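Setting Up a Two-Arm Bottle Handling Station: Required Practice

Issued by the Plamarow Automation Office
Prepared by Carmela Sarmiento; reviewed by Encarnación Arrieta

This page applies to all operators working with small containers on a shared two-arm table. It supplements Procedure 207 and does not replace the site safety rules.

Step 1. Prepare the table
Use empty bottles only. Remove patient labels before any bottle enters the room. Keep personal items, drinks and loose paper off the work surface.

Step 2. Check cables and stops
Move each arm by hand through its full range with the power off. No cable may pull tight or catch on a joint. Press the emergency stop, confirm that both arms lose power, and record the result in the Nostard log.

Step 3. Place the bottles
Bottles may stand or lie down, as the task sheet directs. Loose caps are counted as separate objects in the log.

Step 4. Start at reduced speed
Run the first cycle at the lowest speed setting. Only one gripper may hold a given bottle unless the task sheet calls for a handover.

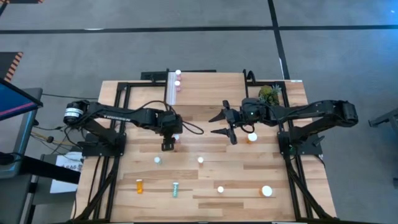
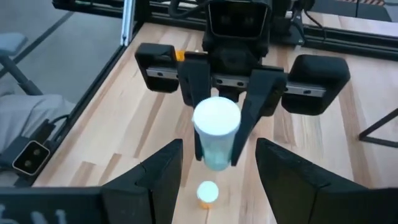

Who may reach onto the table to pick up a bottle that has fallen over?
Only the operator assigned to the session, and only after both arms have been stopped and the stop has been confirmed aloud. A paused program does not count as a stop.

Step 5. Respond to a dropped or crushed bottle
Stop both arms. Pick up fragments with tongs and place them in the marked bin. Inspect the finger pads for cuts before restarting, and replace any pad that is damaged.

Step 6. Close the session
Return both arms to the rest position, switch off power and sign the log. Finger pads are to be replaced after 3000 grips, whatever their appearance. Completed logs are kept for 52 weeks.

Questions about this procedure should be sent to the Automation Office, extension 2283.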